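Community | Families

Building blocks wanted for Saturday play room

The play room at the Brellden Community Hall reopens on Saturday at 10 a.m., and organizers are asking families to look through their closets for colored building blocks they no longer use.

The room closed in January so the floor could be replaced. The work cost $1,427 and was done by Fendow, a local flooring firm. While the room was closed, the toys were sorted and 392 blocks were kept. Blocks with splits or sharp corners were thrown out.

Yaw Arthur, who runs the Saturday sessions, said scuffs and marks are not a problem. "If it's yellow with a few smudges on it, we'll take it," he said. "Kids stack them either way."

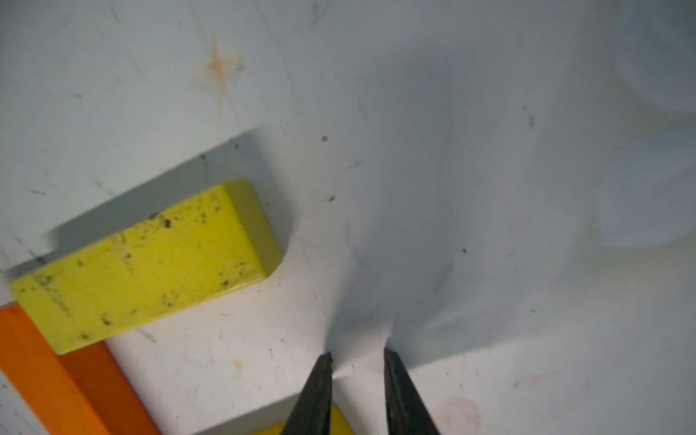

Plain rectangular blocks are needed most. Arthur said the older children use them up quickly on walls and bridges, and the younger ones are often left with arches and triangles. Any color is fine. Sets do not have to be complete, and the original box is not needed.

Blocks can be dropped off at the hall's front desk or at the Deák bakery on the corner, which has a bin by the door. The hall cannot accept magnetic blocks or anything that takes batteries.

The Saturday session is for children age 2 and up, and an adult has to stay with them. It runs until noon, with cleanup starting ten minutes before the end. There is no charge and no sign-up. Parking is behind the building, and strollers can be left in the hallway outside the play room.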